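Home | Features | Robots | Back Issues | Subscribe

Penmanship Day at Cultari

I drove out to the Cultari open day on October 9, 2021, to watch two robot arms write on a whiteboard. I have a nephew who won't do this for money, so expectations were reasonable.
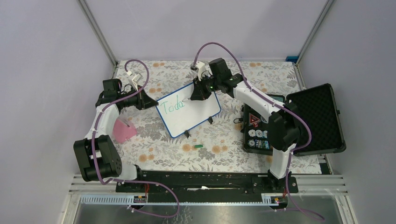 Urio, posting under our online preview, wanted to know why anyone needs two arms to write one word, and whether the second was there for moral support. Fair enough. One holds the board and the other holds the pen, the same as you or me with a slippery envelope.

The stall was run by Drellura, a small outfit that had spent since March on handwriting. The tablecloth had flowers on it, and I liked it more than most of the furniture I own.

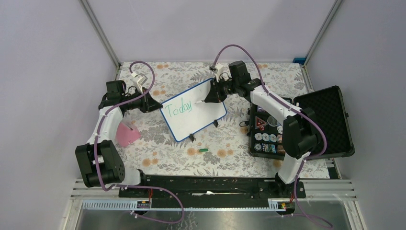 Visitors were handed a leaflet saying the arms had practiced on 424 short notes. The next page said 934. I asked which, and was offered a cookie.

Pens are hard, though. Press too much and the tip skids, too little and you get a ghost of a letter.

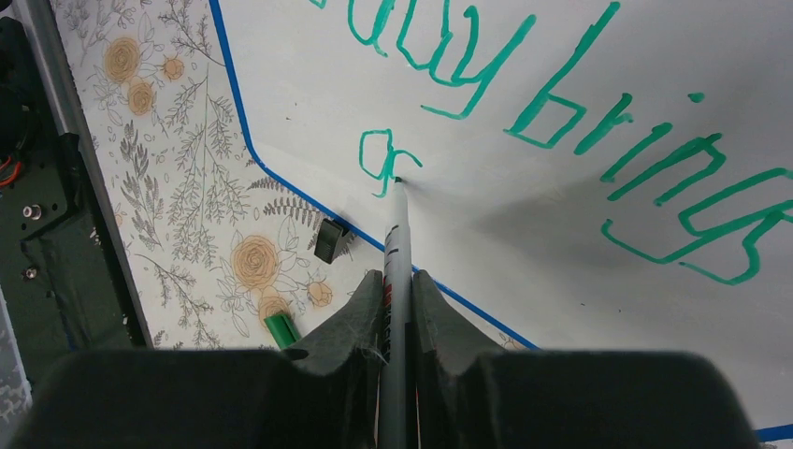

My own handwriting has been compared to a seismograph, so I kept quiet and took a second cookie. Parking was in the Burar lot, a long walk uphill.

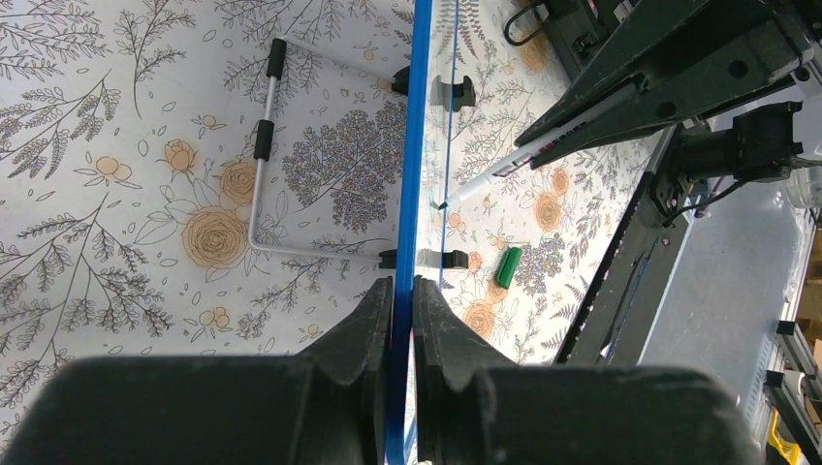

By late afternoon the crowd had thinned and the coffee was gone. Admission is free, and the leaflet is worth keeping for the arithmetic.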